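Povumby Desk Arm Kit
Home and shared workshop version

The Povumby is a small robot arm kit for a desk or workbench. It comes as a box of printed parts, motors, cable and screws, and you put it together yourself. It was designed by Daniyal Hashmi and is packed and shipped by Drimberg. The current version went on sale on 20th February and replaces the one with the single-piece base.

Most buyers build it at home on a spare table. The rest go to shared workshops, where one arm gets passed between several people and takes more knocks. The parts that wore out first in that kind of use were the base clamp and the cable guide at the elbow. Both are thicker now.

What is in the box

Arm parts, printed, dark gray
7 motors, one spare
Two-finger gripper with smooth pads
Wrist camera and bracket
Control board, flashed and tested
Power supply
Screws, in labeled bags
Hex key and small screwdriver
Printed build guide

You need a computer with a free USB port. The software is a free download and the link is on the first page of the build guide. The camera cable is 700 mm long and runs inside the forearm, then out at the elbow. If your computer sits further away, order the long cable separately.

Building it

Allow a full day if you have not built one before. The base and shoulder go quickly. The wrist is slow work, as the camera bracket and the gripper motor share two screws and the cable has to be in place before either one is tightened. Leave the wrist screws a half turn loose until the camera has been checked on the screen.

Set the motor numbers before the motors go into the arm. The build guide has this on page four. Doing it afterwards means taking the shoulder apart again.

First setup

Clamp the base to the table edge, plug in the power supply and open the camera view. With the arm in its rest position you will probably be looking at the wall and whatever is at the back of the desk.
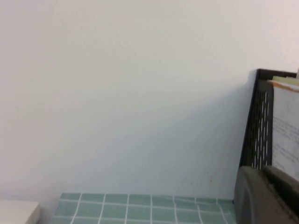
Bring the wrist down in small steps using the slider marked Tilt. Stop when the work surface fills most of the view. Save that position as Home. The arm goes back to it at the end of every routine and also when the Stop key is pressed twice.

Next, set the height limit. Lower the gripper by hand until the pads are a finger's width over the surface, then press Set Floor. The arm will not go below this height in any routine. If you change the table covering or add a mat, set it again.

Work surface

Any flat surface will do. A plain one-color top is hard for a new user to judge distance on, and a printed grid helps a lot when driving the arm by hand. Ashley Mellor, who wrote the build guide, uses a wipe-clean cloth with a square pattern. Pull the cloth tight and tape the corners. A fold can catch a finger pad on a low pass and drag the cloth along with it.

Keep files, baskets and anything tall at the sides, out of the swing of the elbow. The arm does not know they are there.

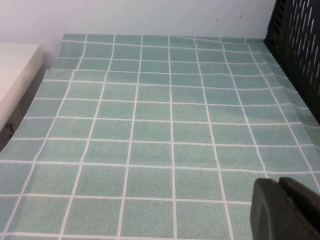

Gripper over a grid cloth, wrist camera view.

Recording and playing back

Move the arm by hand with the motors released and press Record. The board holds 2000 steps, enough for several short pick-and-place routines. Longer ones can be saved to the computer. Playback speed is set from the main screen - start slow and leave it slow until the routine has run through cleanly a few times.

Spare parts and extras

Finger pads, pair
Finger pads, soft, pair
Base clamp
Elbow cable guide
Long camera cable
Naken bench plate, for screwing the base down instead of clamping it
Shaikh motor, single, pre-numbered on request

The bench plate fits the current base only. Owners of the older version should write to us before ordering.

Item number 66. Kits are packed in order of payment. No kits are shipped in August, but spare parts are.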